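Arngate clothes bank scheme promises much, but the sums are thin

29 November 2025

Arngate council says its new textile collection will keep 600 tonnes of old clothes out of the bins by next April. It has not said how it reached that figure, and residents may be forgiven for wanting to see the working.

The scheme, run by the recycling firm Cinderis, will put 45 clothes banks in car parks and outside schools across the town. Households can drop off anything made of cloth, including torn or stained items that charity shops turn away. Cinderis says most of it will be sorted at its depot in Tinholm and either sold on or shredded for padding.
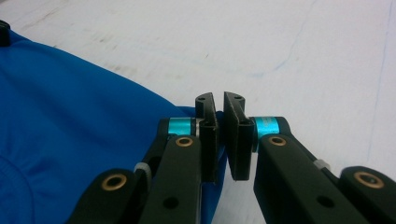
Yaneth Ayala told the public meeting that she had heard all this before, when the last set of banks went in, and that they were overflowing within a month and gone within a year. She asked what would be different this time. The reply, that collections would be "more responsive", did not seem to satisfy the room.

It is a fair question. The old banks were meant to be emptied every 4 days. The council's own report admits that this target was missed more often than it was met, and the new contract does not set one at all. Nor does it say what happens to cloth that cannot be sold or shredded. Asked whether any would be burned, Cinderis said only that it would "look at all routes".

Then there is the money. The firm pays the council £40 for each tonne it collects, a rate that falls if the price of second-hand clothing drops. Prices have been poor for some time - cheap new clothes wear out quickly and few buyers want them used - so the income in the budget looks hopeful at best.

Efraín Grajales, speaking for the council, said the scheme would be reviewed after its first year and that the figures were "a starting point". He would not say what result would count as a failure.

The first banks are due to open at the Takács Road car park before the new year.

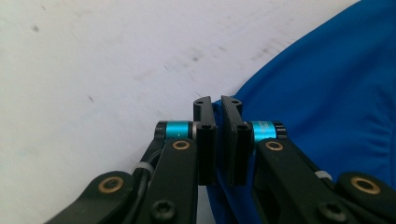

Fabric of all kinds will be accepted under the new scheme.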